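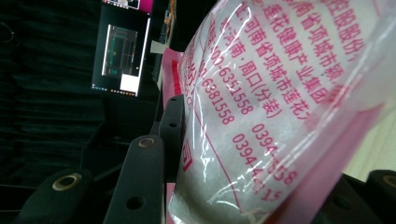
Bagged granules in the gripper, packet side on.

Monthly bench check, pick-and-pack cell, March
Filled in by Lotte Geerts, Stasmont

I've kept the boxes short and put my grumbles underneath each one, as usual. If you only have a minute, read item 4.

1. Gripper fingers: surfaces, eyelets, joints
OK. I ran a cloth over everything and wiggled each joint by hand (the slow way, sorry, I still trust my thumbs more than the Wibisono self-test!). Bags are the thing to watch, because a full one bulges and the fingers want to close on the fattest part.

2. Cables
Needs doing. I'd like them clipped up before the next shift pattern starts. I've asked twice and I'm asking again here, in writing, with a smile.

3. Stop button and stop drill
OK. Haziq and I did the drill together at 7 in the morning, and he got to the button before I'd finished saying the word.

4. Hands, wrists, shoulders
Comment. This box wasn't on the old sheet and I'm really pleased it's there now. When we packed everything by hand I went home with sore thumbs. Now we spend half the morning showing the Kuseo arm how a job is done, over and over, and it's my forearms that ache instead. Juwita has us down for 100 repeats a session and I think that's too many without a proper break in the middle. Swap people over at the halfway point, please.

5. Glassware
OK. Jars get looked at for chips before they go on the table, rims first. Take the jar slowly, both sides together, and don't squeeze to make up for a bad angle.

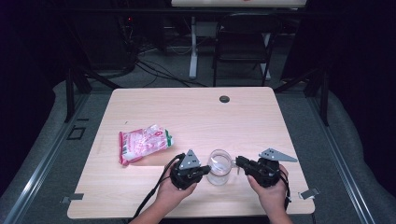

Ratih Simanjuntak wrote back on the sheet that the halfway swap is fine by her, but that whoever steps off shouldn't be sent straight to the packing line, or it's no rest at all. She also wants to know who signs for the break when Juwita is away.

Good point, and I'd missed it. I've pencilled Intan in for that.

6. Training records
Two people still to sign the new handling sheet, form 163. It's in the blue folder by the kettle.

Next check: April, same bench. Bring your own pen.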